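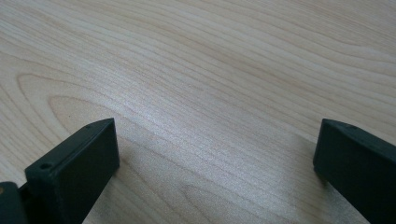 Ticket 3919: Quote for additional hand-held grippers, dropped grasps on cloth
Queue: Equipment requests
Status: On hold
Opened by: Mal-soon Ham
Assigned to: Zdislava Danko
Opened: November 2023

Original request (Mal-soon Ham)

We are losing too many grasps on soft items. The operator closes on the cloth, lifts, and the cloth slides out or comes up with a pinch so small that the recording gets thrown away. Out of the last 79 recordings on the basket task, 23 were marked unusable. Farnano has a newer hand-held unit with what they call an adaptive grip, and Říha can supply it. I would like approval to buy eight, which would replace everything we have now. Quote attached. The price holds until the end of the month.

Reply (Zdislava Danko)

I read the quote. I also read the product sheet, and "adaptive grip" appears on it three times without a sentence saying what adapts. Is it a spring? Softer pads? Something in the software? If it is software, why are we replacing hardware?

Before I put eight of anything in front of the budget meeting I need to know what is failing. So far we have a count of bad recordings and a sales sheet. Please send me:

1. The reason each bad recording was rejected, from the review notes.
2. Which unit each one was made on.
3. Who was operating.
4. Whether the pads have been changed at all since July.

Also, a price that holds until the end of the month has held until the end of every month I have worked here. I would like to take that off the list of reasons.

Reply (Mal-soon Ham)

Fair. Review notes are in the shared folder. Short version: most rejections say "slip" or "partial grasp." A few say "view blocked" and a couple say "tracking lost." The pads are the ones that came with the units. They have not been changed.

I don't have the unit numbers for all of them. We only started writing those down recently.

Reply (Zdislava Danko)

So we don't know whether this is every unit or one bad one. That matters a lot when the request is to replace every unit.

"View blocked" and "tracking lost" have nothing to do with grip, so they come out of the argument. I'd like them out of the number too, please. Rerun it with only slip and partial grasp, and stop quoting 23 until that is done.

I'm going to log the checks here as we do them. None of them cost anything except an afternoon.

Troubleshooting log

Check 1. Pad surface

The pads have a matte face with a slight texture. To the touch they are hard. I would expect a hard face to do fine on a box and badly on thin cloth, and that is what the notes say it does. I asked Clelletti what they charge for a soft stick-on facing cut to this shape. They sell it by the sheet. One sheet covers several pairs and the cost is low enough that it goes on the supplies card with no approval needed.

Result: cheap to try. Ordered one sheet. It should have been tried before the quote was requested.

Check 2. Mounting holes

Mal-soon suggested we may need new units to get new fingers. I don't see why. The pads have small round holes in them that look like screw holes. If they come off with a screwdriver, we can swap pads and leave the rest of the unit alone. I have asked Farnano in writing whether doing so voids anything. Their first answer was a link to the new model. I have asked again.

Result: open.

Check 3. The task itself

I wanted to see what people are being asked to do, so I sat in. There is a plastic basket with perforated sides on a table, a blue cloth crumpled up inside it, and the operator brings the open pads down and goes in for the cloth. The written instruction says "pick up cloth from basket." It says nothing about where to pinch, and it doesn't say how the cloth should be lying at the start. If a corner is sticking up, you have something to aim at. If the cloth is flat against the bottom, I don't believe any gripper at any price makes that easy, and I'd want to see the new one do it before I believed Říha about it.

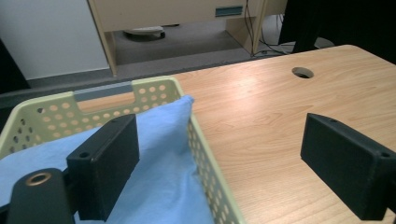

Check 4. Starting position

Rewrite the instruction so it states how the cloth is placed before recording starts. If the project wants variety in how the cloth lies, then write the variety down and record which version was used. At the moment a hard start and an easy start are counted as the same task, and the hard ones are being charged to the gripper.

Result: Mal-soon to write the new instruction. Hemport to confirm that the change doesn't break the labeling on their side.

Check 5. Operators

I was told this was not an operator problem. I was not told how anybody knew that. Two people on the same unit, same cloth, same start, and compare. Then swap units and do it again.

Result: not done yet. Do it before and after the soft facing goes on, or we will have no idea which change did what.

Reply (Mal-soon Ham)

I'll do the comparison. I do want to say that the units are getting old and some of this money will have to be spent whatever we find. If we wait and then two of them die together, the project stops and we pay for rush shipping on top.

Reply (Zdislava Danko)

I accept that, and it would make a better request than the one I was sent. Put in for one or two as spares under the normal replacement line. I would likely sign that. What I won't sign is a full replacement sold to us as a fix for a fault we haven't found.

On the quote itself, three things need answers whichever number we end up buying:

Charging docks are listed as "recommended." Do the units charge without them or not?

The yearly service plan starts on the day of delivery, on top of a warranty that covers the same first year. We would be paying twice for that year. Ask Říha to start the plan when the warranty ends, or drop it.

There is a line for "onboarding." We have been using hand-held grippers for long enough to wear them out, apparently. Strike it.

I would also like one unit on loan, with the same basket and the same cloth, before any order. If Farnano is confident in the adaptive grip they can spare one for a couple of weeks.

Reply (Mal-soon Ham)

Loan requested. Říha says docks are optional and the units charge from a normal cable. They are checking on the service plan. Onboarding is off.

Reply (Zdislava Danko)

Thanks. Get the cable part in writing.

Status changed to On hold. Waiting for: facing sheet from Clelletti, operator comparison, answer from Farnano on swapping pads, loan unit. Budget line stays at zero until the first two are in this ticket.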